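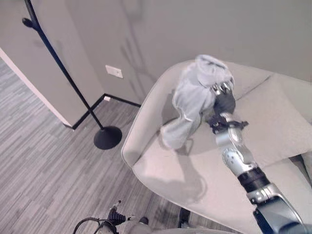
Wildfire recovery case helpers wanted, Brallow and the upper Enport valley

Hi, I'm Chia-jung, and I run the rebuilding help desk in Brallow. I'm looking for 4 people to join me from June through the end of winter. It's paid, it's part time, and you don't need a background in government (I came to this from a shoe store, so please don't let that stop you!).

If you lived here last summer you know the basics. The Lui Ridge fire took homes on both sides of the valley, and a lot of families are still in rentals or in a relative's spare room. The county has opened a second round of rebuilding grants, and 88 households have told us they want to apply. Most haven't started. The application is 13 pages long and asks for things that burned up with the house - deeds, tax bills, the receipt for a well pump from years back.

So that's the job. You'd sit down with people at their kitchen table or at our office on the Brurnora road, go through the form with them, and figure out what's missing. Then you'd make the calls. You'll be on hold with the assessor a lot. Some days a person won't want to talk about the form at all and you'll just have coffee, and I count that as work and so does payroll.

You should be patient on the phone, okay with spreadsheets, and able to keep people's private business private. You'll need a driver's license and a car that can handle gravel, as the road past the Enport bridge is still one lane and pretty rough. Spanish would be a huge plus. If you lost a home in the fire yourself, you're very welcome to apply, but tell me if you have your own grant claim so I can keep you off anything that touches it.

Hours are flexible, mostly afternoons and early evenings, up to 20 a week. We pay hourly plus mileage, and there's a $300 payment when you finish training. Stojan Lazarević does the training. He worked claims after the floods downstate and he knows the appeals rules cold, so bring questions.

To apply, send me a page about yourself in whatever form you like, plus the names of two people I can call. A regular resume is fine too. Drop it at the front desk or mail it to the Brallow help desk, attention Chia-jung Su. I'm usually in by 8 a.m. if you'd like to stop by and ask about it first - use the side door, the front one sticks.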